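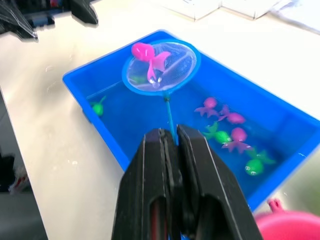 本レポートは、テレビコメディの脇役で知られるようになった俳優が映画で主役を務めたとき、観客の感想がどのような言葉で書かれるかを調べたものである。対象は、連続コメディ『Beltent』で隣人役を演じた俳優と、同じ俳優が主演した映画『Namo』とした。感想の中には、テレビの役名で俳優を呼ぶものもあれば、テレビにまったく触れないものもある。集める段階で何をすくうかを決めておかないと、後の集計が意味をなさない。青いトレイの水面のすぐ上に構えた、白い網目の丸いおもちゃの網にたとえれば、水に入れる前に網目の大きさを決める作業にあたる。第2節で収集の条件を長めに書いたのはそのためである。

脇役から主役へ：コメディ俳優の映画主演と観客の感想
映像文化演習　個人課題報告
報告者：Nisha Nishad
提出日：2019年5月16日

1. 課題の背景

演習の前半では、コメディ映画における配役の慣習を扱った。その中で、テレビの人気者を映画の主役に据えるとテレビの役の印象が残り、映画の人物として見てもらいにくい、という意見が何度か出た。一方で、テレビで得た親しみがあるから映画館に足を運ぶのだという意見も出た。どちらも納得できる話だが、根拠は発言した人の経験にとどまっていた。そこで、観客が実際に書いた文章から確かめてみることにした。

『Beltent』は、商店街の端にある貸し布団店を舞台にした一話完結のコメディで、3シーズン続いた。問題の俳優が演じたのは、店の隣に住むAwasthiという男である。第1シーズンでは苦情を言いに来るだけの役で、台詞は短く、出ない回もある。第2シーズンから店の中に座っている場面が増え、最終シーズンでは店主が留守の回を一人で受け持つ。脇役としてはかなり恵まれた扱いだが、最後まで出演者表示の先頭には来ない。

『Namo』はその翌年に公開された長編で、製作はIlteoである。父親の葬儀のために帰郷した調律師が、実家のピアノを売るまでを描く。宣伝では「笑えて少し泣ける」という言い方がされたが、笑いの量はテレビに比べて少ない。俳優は調律師の役で、ほぼすべての場面に登場する。Awasthiのような大声や早口は使わず、相手の話を最後まで聞いてから短く返す演技が中心になっている。

この組み合わせを選んだ理由は、テレビと映画の間に同じ俳優の別の出演作がはさまらないこと、そして二つの役の演じ方がはっきり違うことである。間に別の作品が入ると、感想に現れる変化がどの作品から来たものか区別できなくなる。

2. 資料と方法

2.1 感想の収集

資料には、公開されている観客投稿の感想文を用いた。投稿者名は記録せず、本文、投稿時期、星の評価だけを表に写した。集めた感想は2118件である。このうち、本文が一文に満たないもの、物語の要約だけで評価を含まないもの、別の映画に投稿するつもりだったと読めるものを除き、残りから無作為に1000件を選んで分析に使った。

収集を始めたのは2月である。最初は俳優の名前で検索していたが、この方法だと、俳優に関心のある人の感想ばかりが集まる。俳優に触れない感想がどのくらいあるかも知りたかったので、作品の投稿欄をすべて写す方法に切り替えた。最初の方法で集めた分は使っていない。

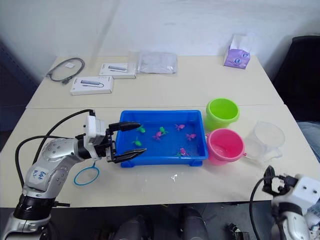 図1　白い机の上に置かれた青いトレイ

2.2 分類の基準

感想は、主演俳優への触れ方によって次のように分けた。

A　テレビの役名または番組名を出して俳優に触れるもの
B　俳優には触れるが、テレビには触れないもの
C　映画の役の名前や職業だけで書き、俳優に触れないもの
D　主演の人物にほとんど触れず、音楽や筋、脇の人物について書くもの

一つの感想に複数の触れ方がある場合は、最初に出てくる触れ方で分類した。たとえば「Awasthiの人だと途中まで気づかなかった」と書いてから調律師の仕事ぶりを長く述べている感想は、分量では後半が勝っていてもAに入る。この決め方には問題もあるが、分量で決めると境目の判断が増え、分類のやり直しが多くなった。

分類は2人で行った。報告者がまず全体を分け、同じ演習の受講者にその結果を見せずに同じ作業をしてもらった。食い違ったものは話し合って決めた。食い違いが最も多かったのはBとCの間である。「主役がよかった」という書き方は、俳優をほめているのか人物をほめているのか、文章だけでは決められないことが多い。前後に演技、表情、声などの語があればB、性格や行動についての語があればCとした。

2.3 評価の読み取り

星の評価は参考にとどめ、本文の調子を肯定、否定、混在に分けた。星が高いのに本文がほとんど不満で占められている感想もあり、星だけで集計すると本文の内容とずれる。皮肉で書かれた感想の扱いには迷った。「さすがはAwasthi、葬式でも隣に立っているだけで笑える」という一文は、ほめ言葉としても不満としても読める。この種のものは混在に入れた。

3. 結果

3.1 触れ方の分布

最も多かったのはCで、映画の役だけで書いた感想だった。次がAで、Bがこれに続き、Dは少なかった。演習で出た「テレビの印象が残る」という意見からはAが最多になると予想していたが、そうはならなかった。

公開直後の投稿だけを見ると、AがCを上回る。時間がたつにつれてAは減り、Cが増える。公開直後に見に行く人には番組の視聴者が多く、後から見る人には番組を知らない人が多いと考えれば説明がつく。ただし、番組を知っていても書かない人がいるはずで、感想文からその人たちを見分けることはできない。

3.2 触れ方と評価

Aの感想では、肯定と否定の両方が多く、混在は少なかった。肯定の感想には「あの隣人がこんな顔をするとは」「声を張らないほうがいい」といった、テレビとの差を評価する文が並ぶ。否定の感想では、同じ差が不満の理由になっている。「いつ怒鳴るのかと待っていたら終わった」という感想が典型で、これに近い文は投稿時期を問わず見つかった。

Cの感想は落ち着いた調子のものが多い。ピアノを売る相手との場面、兄とのやりとり、調律の場面の長さなど、場面を挙げて述べる傾向がある。否定的な感想でも、批判の対象は脚本や編集で、演技が責められることは少なかった。

Bの感想はほめ言葉が短く、具体的な場面がほとんど出てこない。「いい俳優になった」という言い方が目についた。「なった」と書く以上、以前の姿を知っているようにも読めるが、分類の基準に従ってBのままにした。

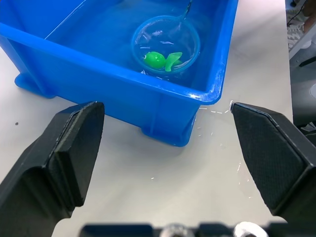

図2　青い容器と浅く張った水

3.3 同じ場面への反応

触れ方による違いを見るため、多くの感想が挙げていた葬儀の控室の場面を取り上げた。親族が次々に弁当の数を確かめに来て、調律師がそのたびに同じ答えを返す場面である。台詞の繰り返しで笑わせる作りはテレビに最も近い。

Aの感想では、この場面を「待っていた場面」とするものが多かった。映画全体には不満でも、控室だけはよかったと書いている。逆にCの感想では、場面そのものは面白いが前後から浮いているという指摘がいくつも見られた。テレビを知る観客には息をつける場所であり、知らない観客には調子の変わる場所だったことになる。

作り手がどちらの観客を考えてこの場面を入れたのかは、感想からは分からない。公開時のパンフレットも読んだが、控室の場面には触れていなかった。

4. 考察 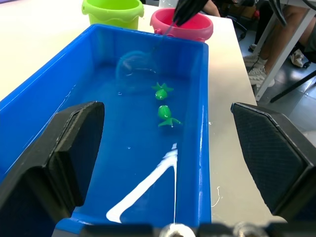
脇役の見え方は、画面の中の位置によっても変わる。『Beltent』では、Awasthiは店主の後ろか入口の脇に立つことが多く、顔の全体が映るのは台詞のあるときに限られる。『Namo』では、同じ俳優がほとんどいつも手前にいる。水に浮かんだ緑色のおもちゃの魚が前後に並んでいれば、手前の魚は大きく見え、尾びれの形まで目に入るが、奥の魚については、ひれを広げてこちらに頭を向けていることが分かるくらいである。配役表の順位とは別に、この距離の違いが俳優の印象を変えている可能性がある。Cの感想に手の動きや目線を挙げるものが多いことも、画面で近くに置かれたことと関係があると考えられる。

Aの感想にも、距離の変化に気づいているものがあった。「こんなに近くで見たことがなかった」「まつげが長い」といった感想で、演技の評価とは言いにくいが、脇役のときには見えていなかったものが見えたという報告になっている。最初はこの種の文を余談として読み飛ばしていた。分類の見直しで拾い直し、ここで扱うことにした。

次に、テレビの印象が映画の評価を下げるのかという最初の問いについて述べる。今回の資料からは、下げるとも上げるとも言えない。テレビに触れた感想は肯定と否定に分かれやすく、触れない感想は中間に寄りやすい。演習で対立した二つの意見は、Aの感想の中にどちらも見つかる。

これに関連して、続編や番組の再開を望む声も確認した。Aの肯定的な感想には、映画をほめたうえで「次はまた隣人で見たい」と結ぶものがある。映画での変化を評価しながら元の役に戻ってほしいと書くのは矛盾しているようだが、同じ投稿者が両方を望むことは十分にありうる。好きな俳優についての文章では、批評と希望が同じ段落に並ぶことが珍しくない。

5. 課題の限界

対象が一人の俳優、一つの番組、一つの映画に限られているため、他の俳優に当てはまるかどうかは分からない。テレビと映画の間隔が長い場合や、映画でもテレビと似た役を演じた場合には、別の結果になるだろう。

投稿された感想だけを資料にした点にも注意がいる。感想を書くのは観客の一部であり、とくに強い満足や不満を持った人が書きやすい。劇場での笑い声や、途中で席を立った人のことは記録に残らない。

分類を最初の触れ方で決めたことの影響も確かめきれていない。書き出しに俳優の名前を置くかどうかは、投稿者の文章の癖による部分がある。全文の触れ方をすべて数える方法も試したが、長い感想の影響が大きくなりすぎたため、集計には使わなかった。

また、『Beltent』は第1シーズンの一部の回が視聴できず、Awasthiの初登場の場面は放送時の番組案内の文章で補った。画面の位置についての記述は、視聴できた回に基づいている。

6. 今後の予定

次の課題では、反対の方向、つまり映画の主役からテレビの脇役に移った俳優を扱いたい。この場合、観客は知っている顔が画面の奥に立つところを見ることになり、第4節で述べた距離の問題を別の側から確かめられる。候補の作品はまだ決まっていない。

分類表と集計の元になった表は、演習の共有フォルダに置いてある。感想の本文は表から外し、分類記号、調子、投稿時期だけを残した。BとCの境目の判断例は別の紙にまとめたので、同じ方法を使う人は先にそちらを読んでほしい。

演習トップ　課題一覧　報告書　参考資料　リンク

お問い合わせ：映像文化演習 報告書係　© 映像文化演習　無断転載を禁じます　ページの先頭へ戻る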